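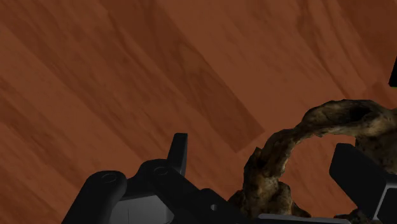
The Bivora gripper over the driftwood, simulated view.

Boglárka Dudás had 99 grasps left to run on the Bivora and it was already past four in the afternoon. The Skavdale had gone first. It had finished with 2283 clean lifts, and the number was written on a card beside her keyboard.

She hated the driftwood. Blocks and mugs gave you an answer in the first hour, but the driftwood had an arch in it, and a gripper could close one finger in the gap and the other on nothing much.

"Which one do you want to win?" Amadi asked from the door.

"Neither."

"You picked the Bivora in April."

"I picked it to be tested." She turned the light in the simulation down another step and started the next batch. The black fingers hardly showed now against the wood. The wrist camera would have the same trouble in the real cell, and she wanted to know before the money was spent.

Amadi pulled up a chair. He had signed for the Skavdale himself, and he had never mentioned it — she had seen the form.

The count stood at 2280. They watched it go to 2281, and then the piece rolled and the run was marked as a drop.

"Slipped," he said.

"I saw."

She wrote the run down and pressed the key for the next one.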